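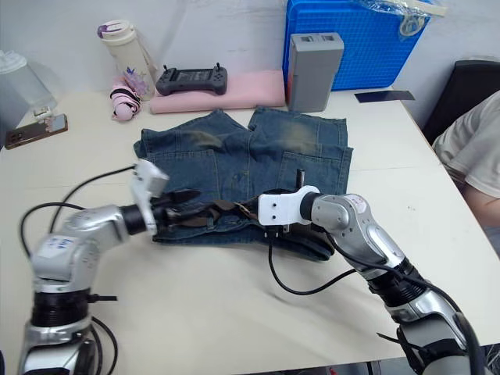

Denim shorts with belt, laid out on a white table.

Home | Projects | Reports | Grants | Contact

Kirnis Clothing Reuse Project
Progress report to the Dakier Fund
17 November 2024

Collections are running at all four sites. The Broltesen drop-off point opened two weeks behind plan, after the lease was signed late, and has been taking donations every weekday and on one evening a week.

In this period we took in 2858 items. Of these, 372 were too worn to pass on and went to Rusnák for fiber recycling. Jeans and shorts remain the hardest category to keep in stock, and children's coats are still short in the larger sizes.

The repair bench handled 231 items, mostly zippers, hems and missing buttons. Belts now stay with the garment they came in with. Before this they were sorted into a separate bin and many were never matched up again.

We served 91 households. Most were referred by schools. Referrals from the two clinics were lower than we expected, and we have asked both for a new contact.

Spending is within budget except for van hire, which went over when our own van was off the road. We covered this from the repairs line and are not asking for more money.

Still open: the second washing machine has not been delivered, and the Broltesen site needs better shelving before winter stock comes in. The next report is due in February and will include the full accounts for the year.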